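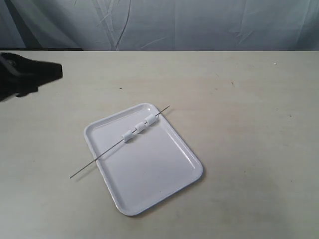 Bohumila Danko wrote back that 4000 for the gripper is cheap and we should quit stalling. Cheap for what, I'd like to ask her. PAUSE.

Slide 2. The Plekbridge quote. Base price 4000. Spare fingers 343 a set, and they wear. Support 735 a year, first year not included - read the second page. Nobody on our side had budget for either line.

Skewers: the pitch says any small soft part. Ask Igor for his list of parts before you believe it.
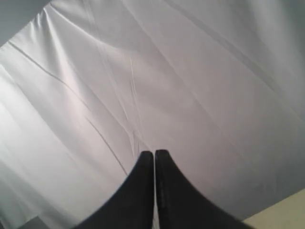 Slide 3: Fingertips at the cloth, nearly closed.

Cloth is where I have doubts. Remumport wants 300 for a trial and won't say what counts as a pass. I'd pay it, but only with the pass mark in writing.

Ask for the room: hold the order until June? Elaine will say no. Let her talk, then go to the Erside numbers.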